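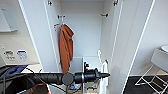
## Questions I keep getting about the towel wardrobe

**Why hang towels in a wardrobe at all?**
Because my bathroom has one rail and I have opinions about towels! Hooks on the inside walls turned out to suit me much better than shelves (I never fold anything, let's be real).

**Which hooks do you use?**
Plain metal ones, the screw-in kind. I bought a pack of 30 and still have most of them in a drawer. The stick-on ones I tried first lasted 2 weeks.

**How high should they go?**
High enough that a bath towel can hang its full length with space left underneath for a bin. Hang the towel up first, mark the spot in pencil, then drill.

**Won't a damp towel smell in there?**
It will if you shut it in. I leave both doors wide open until it's dry — usually by lunchtime, longer in February.

**What goes in the bin at the bottom?**
Washcloths, mostly, and whatever I haven't found a home for yet. Mine's white and boxy so it sort of disappears.

**How do you clean glossy white doors?**
Warm water, a drop of dish soap, soft cloth. Fiorella Greco wrote in to suggest drying them right after to avoid streaks, and she's right — I do it every time now.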